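Levari Knit Gloves – Questions and Answers

Last updated: October

We receive many letters about our gray gloves, so we collected the most common questions on one page. If your question is missing, please write to the shop in Prarnthorpe.

How do I wash them?
By hand, in cool water, with a small spoon of wool soap. Do not rub and do not twist. Press the water out with your palms, then roll the gloves in a towel.

Can I use the washing machine?
We do not recommend it. If you must, put them in a mesh bag, choose the wool program and a spin of 400, not higher. Do not use softener.

How should I dry them?
Lay both gloves flat on a towel, away from the heater. Pull the fingers gently to the right length while they are still damp. When they are dry, you can leave them on a table overnight before you put them in the drawer – the cuffs should not be folded hard.

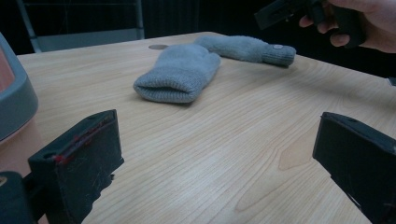 Two light gray knit gloves on a wooden table.

My gloves are fuzzy. Is this a defect?
No. The yarn is brushed, and a soft surface is normal. Small balls of fiber may appear where the gloves touch your bag or coat pockets. Please cut them with small scissors and do not pull them.

I lost one glove. Can I buy only one?
Yes, but only in gray. Tell us left or right, and the size from the label. The new one can look a little lighter than your old one.

Which yarn do you use for repairs?
We use Longo 630 in gray. Every order includes 2 meters of it on a card. This is enough for a small hole at a fingertip.

How long does an exchange take?
Nearly 40 percent of exchanges are for size, so please measure your hand first. Parcels leave Prarnthorpe on Thursday. To Bovville it is usually the next day, other places take longer.

Comments (3)

graycat: Washed mine as you write and they kept the shape. The thumb is still a bit long for me.

northside_m: Does the repair yarn also come in navy? I have the navy pair from last winter.

Levari shop: Sorry, the card is only in gray for now. Please write to us and we will look what is left in navy.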